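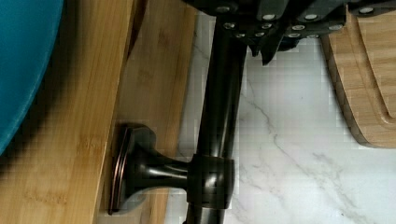

Bamboo board, honey-colored, with a seam down the middle.

Kitchen Notes: The Great Board Debate

Search the newsletter Go

Back in June we asked which cutting board you use and why. We expected a trickle of replies. Elley Kitchen Supply had offered a prize, a jar of its board cream, and I suppose that explains the 14 letters defending maple, several of them running to a second page.

The bamboo people were calmer. They like that it's light and cheap and that it doesn't smell of last week's onions, or so they claim. Two of them admitted they run it through the dishwasher. I have passed their names to the maple people.

From Brokcombe came a long case for plastic, which you can bleach, and a shorter case for glass, which I read twice in the hope it was a joke. If you own a glass board, please use it for cheese and keep your knives away from it. The sharpening stall at Bramley market charges $6 a blade and doesn't need the extra work.

As for care, most of you agree: wash by hand, stand it on its edge to dry, rub in some oil when it starts to look thirsty. Nobody agrees on how often. One reader in Aitken oils hers every 2 weeks and has done so through a house move and a divorce. I oil mine when company is coming.

The cream goes to Aitken, where it will be gone by the end of the month. Next issue: colanders. Please keep it under a page.

Shares 6 | Comments 2
Contact the editor | © 2022 Bramley Kitchen Letter | Back to top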